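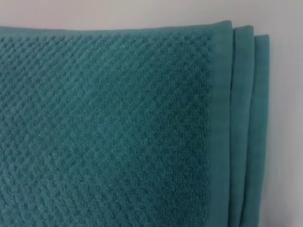
A folded bath towel, with the flat border lying outside the looped part.

The towel test

Feb 2, 2018

Every year I am told that the household robot is almost ready, and every year I ask if it can fold the towels. I ran the laundry room of a 35-room guesthouse in Esthorpe for nine years, so the question is a serious one for me.

A bath towel looks like the easiest thing in the house. It is a rectangle. It has no sleeves and no buttons. But it changes shape each time you touch it, and when it comes out of the dryer in a heap with the others, the first job is to find a corner. A person does that by feel. The border is flat and the rest is looped, and your fingers run along the change until the edge stops.

Last April I watched a machine from Trenevance do it at a trade show. It took five minutes to fold one towel, and it dropped the next one twice. The salesman said speed would come. Maybe so. A new hire at Esthorpe did two a minute by the end of the first morning, while talking.

The big laundries do have folding machines, and they work well. Somebody still stands at the front and feeds in each piece by its corners. I count that as half a chore. The brochure from Trotia calls it full automation – it leaves out the person at the front.

I don't think the job is beyond machines forever. Picking up boxes was once supposed to be too hard as well. But I would like the makers to stop showing us shirts laid out flat on a clean table. Bring a full basket, tip it out, and let the robot start from there. When it gets to the bottom of the pile without help, I will buy one.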